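## Unit 5: Looking after the two-arm cell

Notes for the Hernthorpe lab section, revised 23 October 2026. Replaces the January handout, which told you to tighten the wrist screws "firmly" and cost us a wrist.

**Before power**

- Run your hand along the cables strapped to each link. A strap that has slid toward a joint gets pulled back and redone. Tape is not a strap.
- Wipe the tabletop. Foam crumbs are small, light and drawn to gripper fingers by forces the physics department can explain to you.
- Check the bolts at both bases. Mark each one with the paint pen once it's at torque. If the paint line is broken, tell Tuncay Taşdemir before you touch it, and have your story ready.

**Right and left**

Right and left belong to the robot. If you stand on the operator's side, its right arm is on your left. Every group gets this wrong one time, usually while holding the jog pendant. Say the arm out loud before you move it.

**Homing and fingertip check**

1. Home one arm, wait, then home the other. The Foro controller will let you do both together. It will let you do a lot of things.
2. Close the fingers on the feeler gauge. Uneven contact means a pad is worn or somebody put it on backward.
3. Jog down over a foam letter and stop with the fingertips just above it. Read the height off the screen and write it in the log. "Looks fine" is not a height.
4. Repeat over a plate with the other arm. Plates have a rim, so the safe height is different.

**Service intervals**

Finger pads get swapped every 1,000 picks. Wrist backlash gets measured every 200 hours with the Lebrun dial indicator, which lives in its case and not in your backpack. The joint grease is Cledetti and only Cledetti; the tub of other stuff on the shelf is for the door hinge.

**For next time**

Ánh Hoàng will run the sorting drill with letters and plates on the table. Bring your log sheet with both fingertip heights filled in. Groups with blanks will be redoing step 3 while the rest of us move on to recalibration.

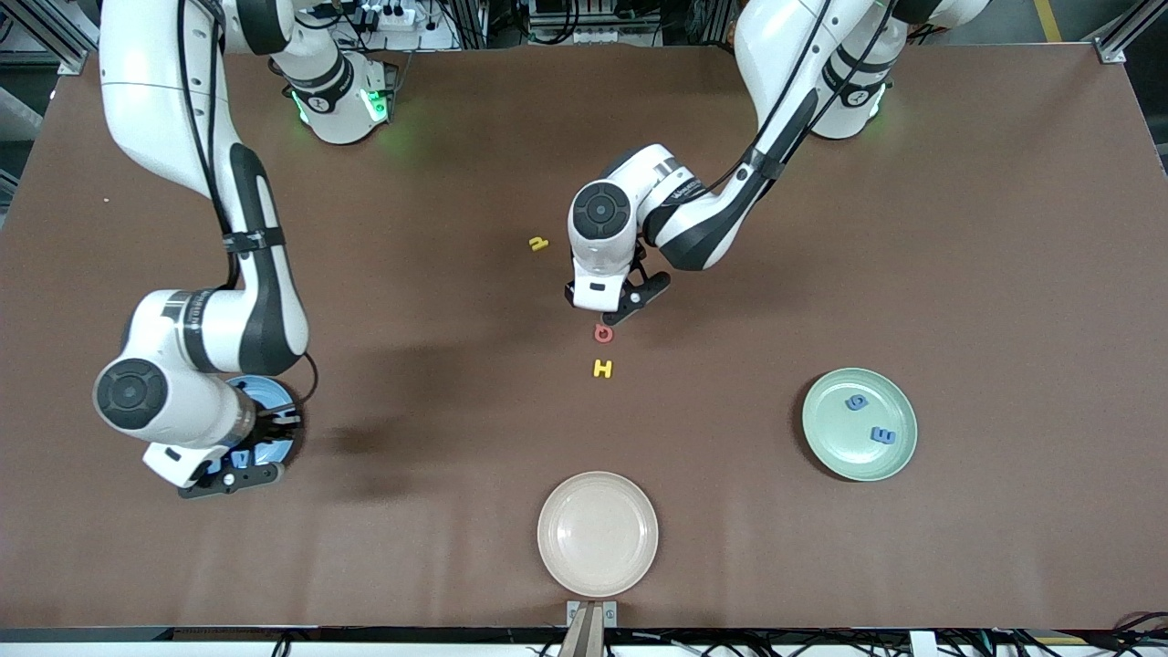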